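Shelter Study Links Evening Routine to Better Sleep in Newly Arrived Cats

Cats that follow the same evening routine during their first days in a shelter sleep longer at night and begin eating normally sooner, according to a study released Wednesday by the Nusalholm Animal Welfare Institute.

The study followed 600 adult cats admitted to three shelters in the Mamero area. Half received standard evening care, in which feeding, cleaning and lights-out took place whenever staff schedules allowed. The other half received the same care at the same times each evening, in the same order, and from the same person whenever possible. Cats with serious illness or injury were not included, nor were kittens or nursing mothers.

Cats in the fixed-routine group spent more of the night at rest and used their hiding boxes less during the day. Most were eating a full meal by their second morning in the shelter. In the standard-care group, many cats did not reach that point until the third or fourth morning.

"Shelters have long known that the first nights are the hardest for a cat," said Simone Honorato, lead author of the study. "We wanted to see how much could be done with the staff, the space and the food that a shelter already has. The changes we asked for were small, and the shelters were able to keep them up on busy days."

The routine began at 6 p.m. with a quiet cleaning of the kennel, during which the cat remained inside and bedding was left in place unless soiled. Wet food was served at 6:30 p.m. A staff member then sat near the kennel for five minutes without reaching in, and responded only if the cat came forward. Lights were lowered at 8 p.m., and no cleaning carts or deliveries were allowed in the cat rooms after that time.

Researchers reviewed 1,783 nights of recordings and compared them with feeding logs kept by the shelters. Staff members who scored the recordings were not told which group a cat belonged to. Behavior was rated on a scale already used by the institute in its earlier work on boarding facilities. 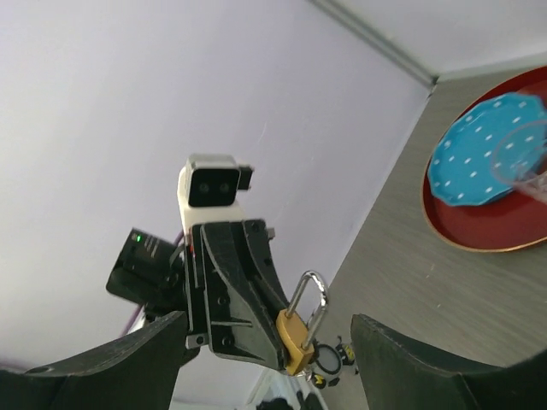 Older Cats Showed the Largest Change

The difference between the two groups was greatest among cats older than eight years. Older cats that received standard care were the most likely of all to refuse food on the first night and to remain awake past midnight. Those on the fixed routine rested nearly as well as younger cats by the end of the first week.

Cats that had been surrendered by an owner also responded more strongly than cats brought in as strays. The authors suggest that a cat used to regular mealtimes in a home may notice their absence more, but they note that the shelters did not always have reliable information on a cat's earlier life. They advise caution in reading this part of the results.

The study found no difference between the groups in how soon cats were adopted. Adoption depends on many factors outside the kennel, the report states, and the study was not designed to measure them.

Guidance for Shelters

The institute has prepared a short guide based on the findings, including a sample evening schedule and a one-page log sheet. It will be sent in September to 200 shelters that take part in the institute's training network. Shelters outside the network may request a copy at no cost.

The guide recommends that shelters with limited evening staff begin with two steps: a set time for the last meal and a set time for lowering the lights. It also advises placing new arrivals in the room farthest from the loading entrance – or, where that is not possible, covering part of the kennel front with a light cloth. A cat that has not eaten within 24 hours should be seen by a veterinarian whatever routine is in use.

Cat owners may also find parts of the guide useful after an adoption or a move. The institute encourages new owners to ask the shelter what time their cat has been fed and to keep to that time for the first two weeks at home.

A follow-up study is being planned at the Jitaru and Ovness shelters, where researchers will look at whether a similar routine helps cats housed in shared rooms. It is expected to include 744 cats. Shelter managers with questions about the guide may contact the institute's training office during business hours.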